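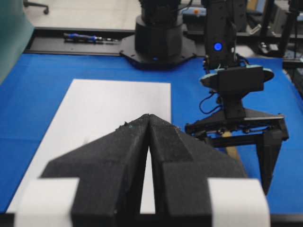
From: Ro-un Heo
To: bench-planning list
Date: February 13, 2024
Subject: Re: [bench-planning] what goes in the spring order

All,

I have put the replies from the last two weeks into one draft. Please read it before the order goes in, because changes after that go to the fall round.

The amount we can spend without a second signature is $1883. The arms are paid for and are not part of this. What is left is fingers, pads, cables, a table covering and possibly one more camera.

Fingers first. We have been printing our own and replacing them when the tips get bad. Trollico quoted $27 a pair for a molded version with the same mounting holes. The printed ones cost us less in plastic but they tie up the printer, and the Grukdale people want printer time too. I would buy enough molded pairs to get through the summer and keep the print files as a fallback. I have asked Trollico whether they will take back an opened box if the fit is wrong. No answer yet.

Tips are the part I want opinions on. For flat and clear stock we want something narrow that does not leave material sticking out along the edge. For round handles a wider pad would be better. If we try to get one tip for both jobs we will probably be unhappy with it by June, so the draft has both listed.

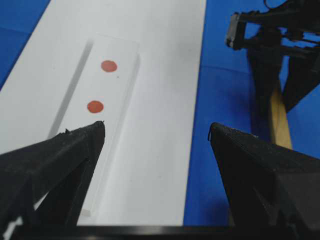

Shared Equipment Group, Manipulation Lab

The clear block stays on the task list. A couple of people asked to drop it and use only wood. I would keep it, since the white sheet under it makes it hard to make out and that is the kind of part Gukus wants us to handle. The red dots on top of it give you something to aim at, but we should not plan on every clear part having dots. I have set aside money for a second block without any.

For the table covering, Ersoy sells the blue by the roll. Their shortest roll is more than we need. The leftover can go on the shelf by the sink, and then we do not have to order it again next year.

Cables: two spares per arm, same length as now. Please do not order the long ones again. They get looped around the wrist and then they catch.

On the wooden tools, I had planned to leave the line blank. Then this came in from the January thread and I think it needs to be settled first.

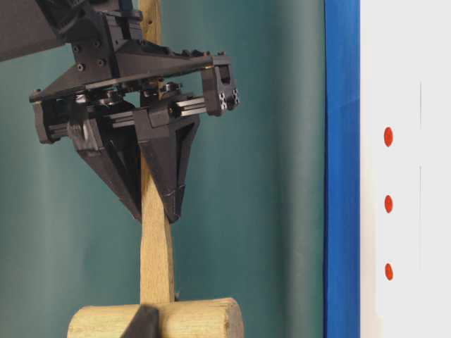

Kadir Aydoğan wrote:

I don't agree with spending on new fingers before we know what load we are planning for. A wooden head on the end of a handle is a long lever, and the grip is on a short piece of the stick. If the next batch of tools is heavier than the present one, the molded fingers may be no better than the printed ones and we will have spent the money anyway. Can we weigh what we have, pick an upper limit, and send that number to Trollico with the drawing? It would cost us a week. I would also put in for a spare set of rails, because the lead time last year was terrible and we had an arm sitting idle for most of it. If that means no camera, fine with me.

(end of Kadir's message)

I agree on the weighing and will do it before I write to Trollico again. The rails are now in the draft, one set. I called about the lead time and was told 64 days, so if we want them they should go in first, on a separate order if necessary.

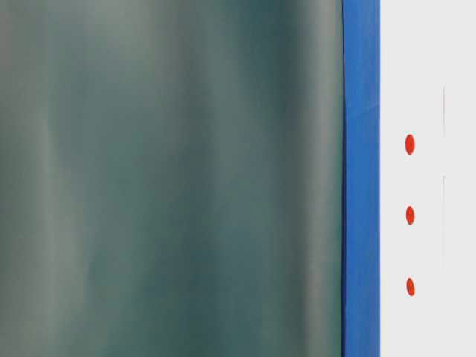 The camera is the last open item. Kadir would give it up and I would too, provided we get the mounts for the side cameras we already have. A new mount is cheap compared with a new camera, and most of our lost time has come from a view moving a little between sessions without anyone writing it down. The three red dots in a column on the white panel, next to the blue strip, would do as a reference. Save one still at the start of the day and compare where the dots fall. The mounts should also have a focus lock if we can find one, so that the near part of the view does not get touched by accident when somebody is after the far part, or the other way around.

What I need from you:

Weights of any wooden tools you keep at your own desk, handle included.

A yes or no on buying both tip shapes.

Any objection to moving the camera to the fall round.

Reply to the list and not to me alone, please. The spreadsheet is in the usual folder, and the tab for this order is named spring-2. Do not edit the old tab, as purchasing still has a link to it.

Ro-un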